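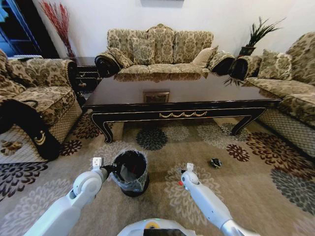
**Which gripper should I put on a two-armed home robot if it mostly picks up litter?**

Two fingers, with tips narrow enough to get under a tissue. Spend whatever is left on the wrist.

**marnutbridge_mok:** I'd go along with that, up to a point. We ran the Nirnlow fingers against the Eno ones all Friday, 50 picks each. The Nirnlow dropped 14 and the Eno dropped 20, mostly tissues, which it treats as a matter for negotiation. Bottles are another story.
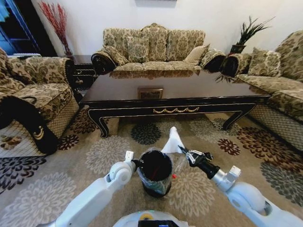

The Eno will hang on to a bottle at any angle you like, and I'd trust it with my tea. The Nirnlow squeezes first and asks later. I've turned its force limit down to 48 and it still sulks.

**wsman:** Fifty picks on one carpet is a test of the carpet. What were the fingertips?

**marnutbridge_mok:** Stock pads on both. And it's a perfectly good carpet.

**torque_and_biscuits:** It's also a very busy carpet. My Ng camera sees litter in every flower. I'd fix the vision before blaming anybody's fingers.

**marnutbridge_mok:** Fair, but I threw out the picks where the arm went for a flower. Those went in a separate column, a long one.

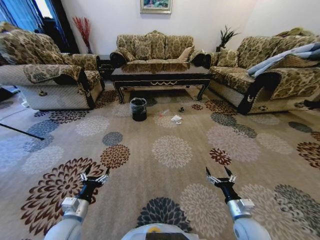
Bottle caps go in that column too, as neither gripper gets them up without a run at it. Softer pads next, same settings.

**wsman:** Try the Eno with the slow close. I still say you've got the wrong winner.

**marnutbridge_mok:** Noted. Wing-sze Man has said this about every gripper since September.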